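Notes and data for the coach and squad selection records I keep for our masters swim league. I update this when I have time (usually after a meet, with wet hair and a granola bar), so please check the change notes at the bottom before you pull anything. 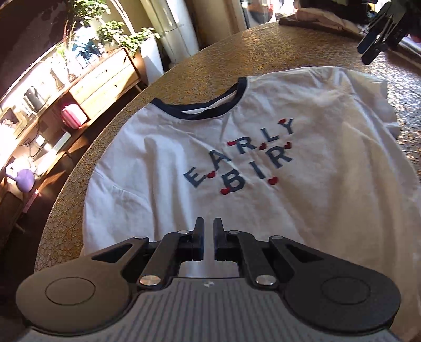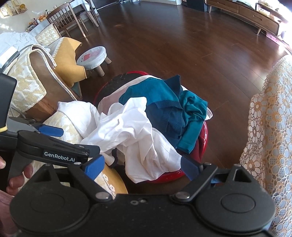

## What you get

One row per swimmer per selection meet, 375 rows right now, covering the four clubs that send people to the league team: Jarnholm, Drolley, Głowacki and Stondivov. I started it so I could settle an argument over who had made the relay squad two years running, and then it kind of grew!

- `selections.csv` – the main file
- `coaches.csv` – which club's coach ran the squad at each meet
- `clubs.csv` – short codes and full names

Everything is UTF-8. If Głowacki shows up as garbage in your spreadsheet program, import the file instead of double-clicking it and pick UTF-8 from the list. Please don't "fix" the ł to a plain l and send it back to me, I've had to undo that twice.

## Columns in selections.csv

| Column | What it holds |
|---|---|
| `swimmer_id` | a number I made up, same person keeps it forever |
| `club` | three-letter code |
| `age_group` | age band on the day of the meet |
| `event` | stroke and distance, like `100 free` |
| `seed_time` | in seconds, two decimals |
| `final_time` | same, blank if they scratched |
| `picked` | `y`, `n` or `alt` |

There are no names or birthdays in here and I want to keep it that way. If you swim with us, you can ask me for your own number.

## Stuff that will trip you up

The September meet at Drolley was hand-timed because the touch pads quit during warmup. Those times are marked `h` in an extra `timing` column, and I wouldn't compare them with the rest if you care about tenths. (I care about tenths. I lost a spot by one.)

Relay splits are only there for 6 meets. Before that we wrote them on the back of the heat sheet, and I have roughly half of those sheets in a shoebox. I'll type them in over the winter, maybe.

Jarnholm changed its club code partway through. I used the new one, `JRN`, all the way back.

An `alt` who ended up swimming still says `alt`. The column is about what the coach decided, and you can tell who swam by looking at `final_time`.

## Change notes

November 3, 2018

- added the Stondivov meet
- fixed 7 seed times that had minutes and seconds swapped
- took out a duplicate row in the 200 back

Found a mistake? Open an issue with the `swimmer_id` and the event, or just grab me on deck. Use the data however you like, and if you make a chart out of it I'd love to see it.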